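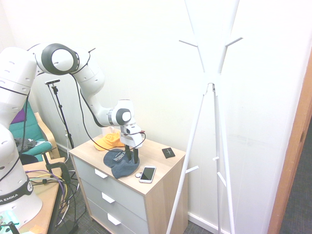 Filldale Support > Bedroom and Hall > Three-Drawer Dresser > Set-Up and Use

Overview | Parts | Assembly | Set-Up and Use | Care | Spares

4. Placing and Using the Dresser

Read this section after you have finished assembly in Section 3. The dresser should be standing upright on its base with all three drawers in their runners and all handles tightened.

4.1 Choosing a position

1. Pick a spot against a solid wall, on a level floor. On thick carpet, press down on each corner of the top to check that the dresser does not rock.
2. Leave at least 42 inches of clear floor in front of the drawers. You need this much room to pull a drawer all the way out and stand behind it.
3. If a coat rack will stand next to the dresser, set the rack down first and spread its legs fully. Then slide the dresser into place. The legs of a tripod-style rack reach farther out than its upper rods suggest, and a leg caught under a side panel will tip the rack when the dresser is moved.
4. Open each drawer in turn. None of them should touch the rack, a door or a baseboard heater.

Note: Hang coats evenly on both sides of the rack. Long coats should not hang over the dresser top, where the hems sweep small things onto the floor.

4.2 Fixing to the wall

CAUTION: The dresser must be fixed to the wall before the drawers are filled. An unfixed dresser can fall forward when more than one drawer is open.

1. Take the two wall straps from bag D.
2. Screw one end of each strap to the back rail, using the pre-drilled holes.
3. Mark the wall level with the straps. Check for pipes and cables before drilling.
4. Fix the free ends to the wall. The screws supplied are for wood studs only. For plaster or masonry, buy a suitable anchor.
5. Tighten the straps until there is no slack, then pull the top edge toward you gently. It should not move.

4.3 Filling the drawers

1. Start with the bottom drawer. Put the heaviest clothes here, such as jeans and sweaters.
2. Use the middle drawer for shirts and T-shirts. Folded on edge, they stay put when the drawer is opened.
3. Keep the top drawer for light things: socks, gloves, scarves.
4. Stop filling when the contents are level with the drawer sides. Anything higher will catch on the rail above.

The three drawers together are rated for 54 pounds. Spread the weight evenly from left to right.

CAUTION: Open one drawer at a time. Do not let children climb or stand on an open drawer.

4.4 Using the top

The top is meant for everyday items such as caps, a phone and keys. It is not a seat or a step.

1. Put caps toward the back with the crowns up. A soft cap can be laid flat, but it will crease if other things are stacked on it.
2. Keep your phone away from the front edge. It is easily knocked off when the top drawer is pulled open.
3. Put small items such as lids, earbud cases and cards in a shallow tray. Left loose, they end up under a cap or slip down behind the dresser.
4. Clear the top before moving the dresser, even by an inch or two.

Note: Dark fabrics can leave dye on the wood-grain surface if they are put down wet. Let rain-soaked caps dry on the rack first. If a mark does appear, wipe it the same day with a damp cloth and a drop of dish soap.

4.5 Adjusting a drawer front

If a gray front sits crooked or rubs against the one below it:

1. Empty the drawer and lift it off its runners.
2. Loosen the two screws inside the front by half a turn. Do not remove them.
3. Shift the front until the gaps look even, then retighten.
4. Put the drawer back and push it fully closed twice to seat the runners.

If the handle has turned on its screws, straighten it while the drawer is out. The screw heads are on the inside of the front. Hand-tighten only; a power driver will strip the thread.

4.6 Check after the first month

Go over the wall straps, handle screws and runner screws once more a month after set-up, and again each September. Replacement handles and straps can be ordered under part group 488. Have the label from the back panel ready when you contact us.

Next: Section 5, Care and Cleaning

Filldale Customer Support, contact: Florencia Fuentealba, Spares Desk | Copyright Filldale | Back to top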